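November, late evening

I have been meaning to write since supper and kept finding other things to do, like matching lids to jars and reading the back of the new Joseo hymnal for the third time. It's such a handsome book, and it smells so good when you open it! But the organ is what's on my mind, and I suppose I won't sleep until I've put it down on paper, so I've made a pot of tea and pushed everything to one side.

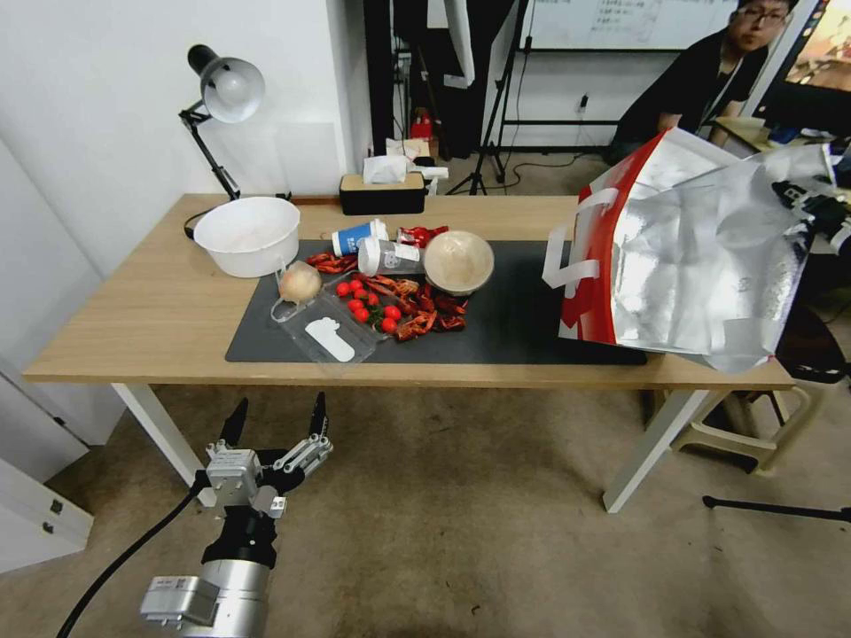
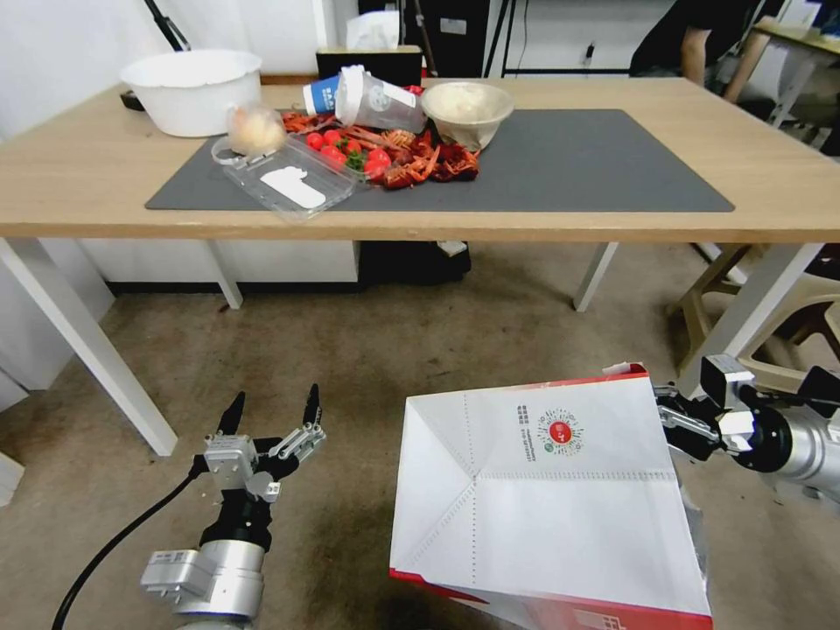
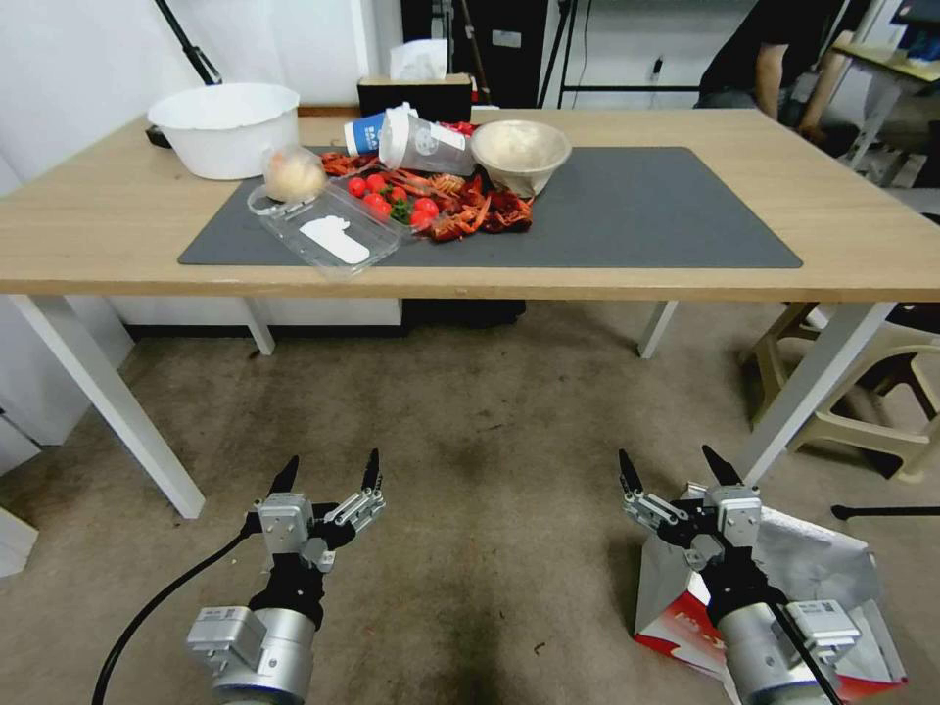
Why not just buy the Jokier and be done with it, was the first thing I heard when I came through the side door tonight, before I even had my coat off. It plays in tune in any weather, it takes up less room than a sofa, and half the churches in the valley have one already. All true, and I said so. I tried one over in Sullen last spring and I enjoyed it more than I let on. The flutes are lovely. You can turn it down for a funeral and turn it up for Easter, and if your feet get lost in the pedals there's a headphone socket so you can sort yourself out in private.

Still, I keep coming back to our old one. The Keskinen people sent their letter at last, and it was kinder than I had feared. The wind chest has a split in it (we knew that, you can hear it breathing all through the silent prayer) and the leather on the lower notes has gone hard as toast. They want $3,000 to do the chest and the leather, and another $600 if we'd like the pipes in the front cleaned while they have them down. I read that part over and over, thinking I'd missed a zero. Nine weeks without it, they say, and they'd start after Epiphany so we'd have it for Christmas Eve, split and all.

So we sat in the front pews with our coats on, the furnace being what it is, and talked it through. I had promised myself I would listen more than I spoke. I managed for a little while. Then somebody said that young families don't care what the music comes out of, and I'm afraid I went on about the children who come up to the loft after service to look at the pedals, and how they take their shoes off without being asked because they see me do it. I went on too long. I do that. Everyone was very patient with me, and there was some coffee cake, which helped.

What I didn't say, and probably should have, is that I'm not sure my own reasons are good ones. I learned on that organ. I know the G that sticks when it rains and the way you have to lean into the swell pedal with the side of your foot. If I moved away tomorrow, whoever came next might walk in, try the keys, and wonder what on earth we'd been thinking. A church isn't supposed to be run for the comfort of its organist. I prayed about that a bit on the way home, walking slowly, and all I got for it was cold ears.

We left it that the Keskinen letter will be copied and set out by the hymnals so people can read it for themselves, and that we'll talk again after the Advent supper. In the meantime there's a jar at the back for the organ, old or new, whichever it ends up being. The label just says ORGAN. I thought that was fair.

The choir stayed on afterward and we ran through the Advent music from the Joseo book. The altos have the better part in nearly everything, and they know it. There's one setting of the Magnificat that sits so well under the hands I played it twice more after they'd gone, with just the loft light on, and the old thing wheezed along and didn't miss a note until the last line, where the G stuck, dry as it was outside. I had to pull it up with my fingernail.

I also need to remember, before I forget it all by morning: ask Sullen if we can borrow their piano trolley for the nine weeks, if it comes to that. Find the long extension cord. Copy the descant for the sopranos in a bigger size, they've been squinting. Write back to Keskinen and thank them for the letter whatever we decide, because it was a generous one and somebody took trouble over it. And bring the spare cushion for the bench, the green one.

The tea has gone cold. I'm going to leave the cup where it is and go up to bed, and I'll do the descant first thing, before the phone starts.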